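Flakuvier: overnight ratings and first-night streams for drama series

README, second revision, February

Flakuvier is a table of audience figures for the first episodes of television dramas, with broadcast and streaming numbers side by side. I started it after an argument with Jonas Baumgartner over whether anyone still watches a premiere on the night it goes out. (They do! Far more than either of us thought.) It has grown into something I'm really pleased with, and I'd love other people to use it.

What's in it

There are 39 series in the current release, and each one has a row for every episode we could find figures for, up to the sixth. Most are ordinary weekly dramas. Two were dropped all at once on their platforms and are marked as `boxset` in the `release` column, so please filter them out before you compare opening nights.

The files:

- `premieres.csv` – one row per first episode
- `episodes.csv` – one row per episode, first episode included
- `outages.csv` – reports of apps or sites struggling on launch night
- `notes/` – plain text, one file per series, messy but full of good things

Columns in premieres.csv

- `series_id` – a short code that matches the file name in `notes/`
- `channel` – the broadcaster, or `none` for streaming only
- `slot` – start time in local time, 24-hour clock
- `overnight` – viewers on the night, in thousands
- `seven_day` – viewers after a week, in thousands
- `streams` – first-night starts on the platform, in thousands
- `counted_as` – `viewer`, `household` or `start`
- `prequel` – `yes` or `no`
- `source` – where the number came from

Please do look at `counted_as` before you add anything up. A household with four people on the sofa is one household, four viewers and one start, and press offices move between the three without warning. Shih-chieh Chien went back through every row to fill this column in, and it changed the ranking of the top of the table completely. The old version had a courtroom series called Ostville in first place by a mile. Once starts were kept apart from viewers it slid down to sixteenth.

Where the numbers come from

Press releases, trade newsletters and the channels' own ratings pages, all typed in by hand. Where two sources disagree we keep both in the notes and put the lower one in the table. Po-yen Su did most of the typing and Chih-ming Tseng checked it against the originals, usually on a Wednesday evening with the programme in question on in the background.

Blank means we found no figure. Zero is never used. If you open the file in a spreadsheet and it fills the blanks with zeros for you, the averages will come out far too low.

The prequel question

This is my favourite part. People kept telling us that a prequel or spin-off opens strong and then falls off a cliff, so we added the `prequel` column to see. The drop between the first and second episodes is there, but it's there for nearly everything. Vahidi, a brand-new story with no parent series, lost a bigger share of its audience in week two than any of the spin-offs did. Clalside went the other way and climbed every week up to episode 6, which made for a lovely chart.

I wouldn't lean on this too hard. The spin-offs had bigger marketing budgets and better slots, and we have no column for money.

Outages

`outages.csv` is the newest file and the thinnest. Each row has a series, a platform, a start time and a line on what people saw: a spinning wheel, a login error, a picture with no sound. We count a report only if the platform admitted to it or if two separate outlets covered it. Social media posts alone aren't enough, so the file certainly misses the small ones.

Known problems

- Repeats shown later the same night are included in `overnight` for some channels and left out for others. The notes say which, when we know.
- Time zones in `episodes.csv` are a muddle for anything shown in more than one country.
- Accented letters in titles may break in older spreadsheet programs. Open the file as UTF-8.

Using it

Take it, chart it, argue with it. Credit "Flakuvier" and say which revision you used. Corrections are very welcome: send the row, the new figure and a link to where you found it. Po-yen Kao looks after corrections and will write back to you.

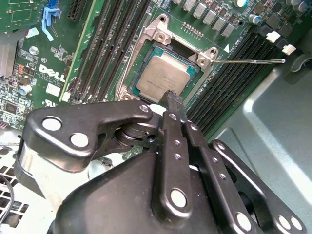
Related items

- Flakuvier notes: how we name series files
- Weekly drops, charted by genre
- Cast changes between first and second series
- Opening titles and their running times
- Changes since the first revision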